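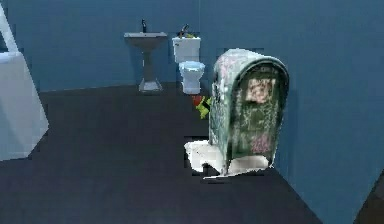 To: Lake Britodano owners list
Date: 3 September 2019
Subject: Re: Closing up for the winter, and do we need the heat cable

> Hello all. We bought the green place at the far end of Dolska Road in the spring
> and this will be our first winter closing it. The seller left one page of notes
> that says "drain everything, antifreeze in traps" and not much else. I have a
> few questions and would be glad of answers from anyone who has done this.
>
> 1. Is there an order to it? I know the pump goes off first but after that I'm
> guessing.
>
> 2. The line from the well to the house is 100 feet and I don't know how deep it
> is buried. A contractor in town looked at it and quoted $1,595 to put heat
> cable on the section that comes up under the house. Does anybody on the road
> have that and is it worth it if we won't be here?
>
> 3. What do people do about the water heater? It's electric, in a closet, and
> the drain valve at the bottom looks like it has never been opened.
>
> 4. Do you leave the power on?
>
> We plan to be out by the end of October but might want to come up for a few
> days in December if the road is plowed. Thanks.

Welcome to the road. I've closed our place 14 times now and got it wrong twice, so take this as one owner's way of doing it. Others will differ on the heater.

On the order. I do it like this, and it takes me most of a morning:

Turn off the breaker for the water heater and leave it off. Do this the night before if you can, and use up the hot water on the dishes. If you drain the tank with the element still powered you will burn the element out, and that was my first mistake.

Turn off the pump breaker. I put tape over the breaker and write on the tape.

Open the lowest faucet you have. For most of us that's the outside spigot on the lake side. Then go through the house and open every other faucet, hot and cold both, upstairs first if you have an upstairs. You need air coming in at the top or it won't empty at the bottom.

Drain the pressure tank. There should be a boiler drain near the foot of it. When it stops running, rock the tank a little and you'll usually get some more. Check the air charge while it's empty. Ours had dropped a good deal one year and the pump had been cycling all summer without my noticing.

If you have a filter housing, take the bowl off, throw the cartridge away and leave the bowl upside down on the shelf. Don't screw it back on with water in it. They crack along the bottom and you won't see it until you turn the pump on in the spring.

Flush the toilet and hold the handle down until the tank is as low as it will go, then sponge out what's left. Get the water out of the bowl too. I use an old towel and a bucket, and a plunger will push a lot of it down the drain if you don't like the towel.

Then the traps. Use the pink RV antifreeze, not the green stuff for cars, which is poisonous and shouldn't go in a septic tank. Pour it in the bathroom sink, the kitchen sink, the tub or shower, the toilet bowl, and the washer standpipe if you have a washer. Pour until you're sure it has pushed the water out of the trap. A floor drain counts as a trap. People forget the floor drain. Pastik Hardware in town stacks the pink jugs by the door in September and they run out, so I'd buy early. I go through 2 jugs but we only have the one bathroom and no dishwasher. A dishwasher needs its own treatment. Look in the manual for it, as ours went years ago and I don't remember the steps.

On the line from the well. Before you spend the money, find out whether you have a weep hole or a drain-back valve. A lot of the wells on Dolska Road were put in by the same outfit and they drilled a weep hole in the drop pipe so the line empties back into the well when the pump is off. If yours has one, you'll hear it. Shut off the pump, open a faucet in the house and go listen at the well cap. If water is trickling back, the line is draining and the buried part will look after itself so long as it slopes the right way.

If you can't hear anything, ask whoever services your pump. Ours is a Wako and the man who came out could tell from the paperwork how it was set up.

As to the heat cable, I would not pay for it in a house that's going to sit empty and drained. A pipe with no water in it doesn't need to be warm. The cable also depends on the power staying on, and the power on our side of the lake goes out several times every winter, sometimes for days. We looked into it once ourselves and decided against it. If you were planning to come up most weekends and keep the system charged it would be a different question, and then I'd get a second quote, and ask if the price includes insulation over the cable and a proper outlet under the house. Some don't.

The water heater. Attach a garden hose to the drain valve, run it outside and downhill, open a hot faucet somewhere above, then open the valve. If it has never been opened it may come out slowly or not at all, as the bottom of the tank fills with grit on our water. Closing and opening it a few times helps. If it's a plastic valve be gentle with it. And once it's open it may not close again without dripping, so have a brass hose cap on hand. Pastik has those also. Leave the valve open all winter and hang a note on the heater that says EMPTY. Whoever turns the power on in the spring may not be the person who drained it.

There are owners here who leave the heater full with the heat set low. I don't, for the same reason about the power.

The power itself. I leave the main on and turn off everything except the one circuit for the outlet by the door, so there's a light to work by. Some people shut off the main completely. I don't think it matters much. Prop the refrigerator open either way, with a box of baking soda in it. Don't trust the door to stay open by itself.

For your December visit, my advice is to leave the water off and bring jugs. You can flush the toilet with a bucket if you pour fast, but every flush washes out the antifreeze, so you have to put more in before you leave. Same with any sink you use. We've done it that way for short stays and it's fine. Opening the system in the cold and closing it again in a hurry on a Sunday afternoon was my second mistake. I missed the shower riser and it split behind the wall. We found out in May.

The road does get plowed as far as the mailboxes if enough people pay into the fund. Past that it depends on the year, and you're past that. Bring a sled for the groceries and don't count on turning a car around at the bottom.

Other things I do that aren't plumbing:

Take out anything in cans or bottles that can freeze. Paint too, latex paint is ruined if it freezes.

Steel wool in the gap where the pipes come up through the floor under the kitchen sink. Mice will use it otherwise. Put the bedding in a lidded bin.

Close the damper. Cap the chimney if it isn't capped.

Take pictures of the meter, the breaker panel and each valve the way you left it. In spring I go by the pictures and not by memory.

Pull the dock before the lake association lowers the water, unless yours is the kind that stays in. The date for the drawdown should be on the board at the boat launch. I haven't seen it posted yet this year. If anyone knows it, please send it to the list, because I need to line up help for ours.

One question of my own while I'm writing. Does anyone have the long-handled curb key for the old shutoffs on the upper part of Dolska? It used to hang in the pump shed and it was gone when I looked last week. If you have it, no hurry, but I'd like to use it before the end of the month.

Lot 9, upper road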